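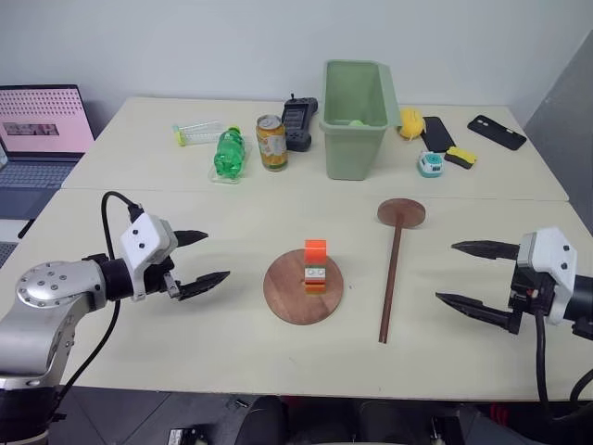 Soon-im Tak wrote that she had inherited a stoneware jug and six matching beakers marked Clatside on the base, and wished to know whether the set should be cleaned before it was offered for sale. The glaze on the jug shows fine brown crazing, and one beaker has a chip on the foot ring. Two dealers had given her conflicting advice, and one of them had suggested soaking every piece in household bleach. She asked whether that was safe, and whether the chip ought to be declared if it cannot be seen when the beaker is standing upright.

Posted to Studio Pottery and Collectables, December 20, 2019

Bruvley
Please do not use bleach. Chlorine bleach can pass through the crazing into the body of the pot, where it is difficult to rinse out, and the salts it leaves behind may later lift the glaze. Discoloured crazing is generally accepted by collectors of studio stoneware and will not, of itself, deter a serious buyer.

The following is recommended for a sound, unrestored piece. Remove loose dust with a soft brush. Wipe the exterior with a cotton cloth dampened in lukewarm water and a small amount of neutral detergent, then wipe again with clean water. Do not immerse the jug, and do not place any of the pieces in a dishwasher. Allow them to stand upside down on a towel for 12 hours before wrapping. If there is any sign of old repair – a change in sheen, a slightly tacky patch, a line of yellowed adhesive – leave that area alone and seek the opinion of a ceramics conservator.

The chip must be declared. A listing should state its position and its length in millimetres, and should include a clear photograph of the base. Undeclared damage is the most frequent cause of returned parcels in this category, and the seller ordinarily bears the return postage.

Ra
agree re bleach. I sold a similar jug in July for $200 with crazing and nobody complained. Beakers went separately, much slower.

Makum
Members may wish to note that a set is usually worth more kept together, even where one beaker is damaged. With regard to packing, each piece should be wrapped individually in acid-free tissue and then in bubble wrap, with the bubbles facing outward. The jug's handle should be padded on the inside of the loop first. Use a double carton with at least 50 mm of fill on every side. Newspaper is not suitable, as the ink may transfer to unglazed foot rings.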